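Furnishings Review 3097: Grornov Sofa and Folix Floor Basket
Dimham Residence Services, Shared Living Areas
Prepared by Peiyu Cao

Purpose of the review

Residence Services has been replacing seating in the shared lounges on the Dimham site as the older pieces reach the end of their useful life. The first lounge to be refitted received a Grornov sofa in light gray and a Folix floor basket in white, both ordered through Vasilakis. The two products have now been in daily use for 6 months. Building leads at the other residences have asked whether the same items should be ordered for their own lounges, and this review is intended to help them decide.

The comments below are based on the reviewer's own inspections, on cleaning records, and on written remarks left by residents. The products were not tested in a laboratory, and no claim is made about how they would perform in a private home, where the level of use would be considerably lower.

The setting

The lounge has white walls and a smooth, light gray floor. It is used for reading, for television in the evening, and on most Saturdays for laundry folding, an activity that was not foreseen when the furniture was chosen but that has influenced several of the findings. Residents bring clean clothing up from the machines, sort it on the seat, and place whatever is left over in the basket. Sports clothing makes up a large share of it during the season.

The Folix floor basket

The basket was purchased to hold the items that otherwise gather on the floor and on the furniture. Before it arrived, the lounge had a lidded storage chest. Residents seldom opened the lid, and articles were commonly left on top of it. An open basket was selected on the view that people are more likely to return an item when doing so takes a single motion.
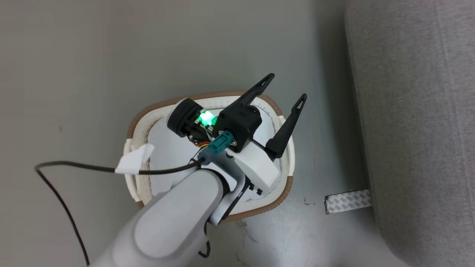 Folix floor basket in white with brown edging, in place on the lounge floor.

The basket is rectangular, which is an advantage in a shared room. It can be set against a wall or next to the sofa without leaving an awkward space behind it, and the floor can be cleaned up to its sides. The round basket previously tried in a neighboring lounge tended to drift toward the middle of the room, where it was a nuisance to anyone passing through.

The sides have a woven look and the upper edge is finished in a rounded brown trim. The trim deserves mention. Wear on open baskets generally begins at the rim, where hands and clothing rub against it many times a day. The reviewer found no splitting and no rough spots along the edging, and a knitted sweater drawn across it several times did not catch. The brown color also makes the basket easier to notice against a pale floor. Two residents with low vision remarked on this without being asked, and the point should be considered in any lounge where floor and walls are similar in tone.

The white interior is a mixed benefit. Small articles such as socks, chargers, and hair ties can be found at a glance, and residents spoke well of it. The same interior shows lint and dust very readily. Housekeeping now wipes out the basket weekly with a damp cloth, a task that was not part of the original cleaning plan and that takes only a minute or two. A darker interior would need less attention but would also hide the smaller items, and on balance the reviewer would keep the white.

Capacity is adequate for one lounge. The basket will take an ordinary load of folded clothing, or two throws and a few cushions. It should not be asked to serve two purposes at once. During August, when summer residents were in the building, it was used both for throws and for unclaimed clothing, and the throws were repeatedly carried off with the laundry. A second basket was placed in the room and the difficulty ended.

The basket is light when empty. Most residents will regard this as a virtue. It does mean that an empty basket slides if it is brushed by a foot, particularly on a smooth floor. A folded throw in the bottom provides enough weight to keep it in position. Felt pads were tried and made the sliding worse.

The Grornov sofa

The sofa was the larger purchase and the one about which more questions have been received. It is upholstered in a light gray fabric with a fine, heathered weave. The front corners are rounded. Residence Services asked for this feature specifically after a number of complaints about bruised shins in the old lounge, and none has been received since the sofa was installed.

Comfort was rated favorably. The seat is firm for the first few weeks and then gives slightly. It has not sagged. Taller residents reported that they could sit for the length of a film without discomfort. Shorter residents found the seat somewhat deep and preferred to use a cushion behind the back. Buildings with a high proportion of older residents or visitors may wish to arrange a trial before ordering, as Vasilakis will lend a floor model for up to 30 days on request.

The fabric has held up better than expected. A light color in a shared room was questioned at the ordering stage, and the question was a fair one. The mixed tones of the weave conceal small marks and most lint. They do not conceal liquids. Coffee must be treated promptly, and one tea stain near the back was left overnight and is still faintly present after two cleanings. Dye transfer from new denim has been seen once and came out with the cleaner supplied by Grornov. 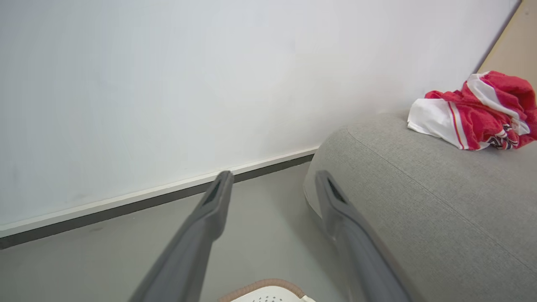
Damp clothing is a separate matter and should be addressed by a house rule. Brightly colored sportswear, red in particular, can release dye onto upholstery if it is left on the seat before it is fully dry. Residents in this lounge have been asked to bring up only clothing that has completed the drying cycle. Compliance has been good, although garments do continue to be left on the sofa after folding, and building leads should expect the same wherever laundry is sorted in a living area.

The seams have been checked monthly. They lie flat, the stitching is even, and no thread has pulled loose, including along the top of the cushion, where people habitually sit down hard. Crumbs do collect along the seams and are best removed with the narrow vacuum nozzle. The brush attachment pushes them further in.

The lower part of the sofa is finished in a paler gray close to the floor. It gives the piece a lighter appearance than its size would suggest. It is also the part most exposed to mops and shoes, and the cleaning staff have been instructed to dry-mop along the base. Scuffs found there so far have been minor and have responded to a soft eraser.

Placement

The supplier recommends leaving a small gap between the sofa and the wall. Residence Services agrees. In the first weeks the sofa was pushed tight against the wall and the baseboard was rubbed when people sat down. Moving it forward by the width of a hand was sufficient. The gap also allows the vacuum hose to pass behind. Lost articles do fall into it, and residents should be told to look there before reporting something missing.

The basket works best within reach of a seated person. When it was placed on the far side of the room, its use dropped sharply, and the seat was again covered with clothing by evening. When it was returned to a spot near the sofa, the room was noticeably tidier at the nightly check. No other change made in this lounge has had as clear an effect.

Delivery and assembly

Vasilakis delivered both items on the day agreed. The sofa arrived in two sections and was joined by two members of staff in less than an hour. The instructions are brief but correct. One fastening was missing and was sent by mail within the week. Buildings with narrow stair landings should measure carefully, as the longer section does not bend around a tight turn and cannot be stood on end under a low ceiling. The basket needs no assembly.

Cost and value

Exact prices depend on the quantity ordered and may be obtained from the purchasing desk. The sofa is priced in the middle of the contract range. Given the condition of the fabric and seams at this stage, the reviewer considers the price reasonable. Roughly 50 residents have regular use of the lounge, and a cheaper sofa bought for a comparable room two years earlier had visible wear on the seat within a similar period.

The basket costs more than a plain plastic bin of the same size. A bin would hold as much. It would also look out of place in a living area, and items that look out of place tend to be moved into closets by residents, after which they serve no one.

Findings

The Grornov sofa is recommended for shared lounges with normal use. It is not recommended for rooms where food is regularly served, unless a darker fabric is chosen. Spare cushions should be ordered at the same time to allow for residents who find the seat deep.

The Folix floor basket is recommended without reservation for lounges, with two ordered for any room in which laundry is sorted. It should be weighted with a throw when not in use and wiped out once a week.

Questions about either product, and requests to sit on the sofa before ordering, may be sent to Peiyu Cao at Residence Services. The lounge may be visited on Saturday mornings, when a member of staff is present.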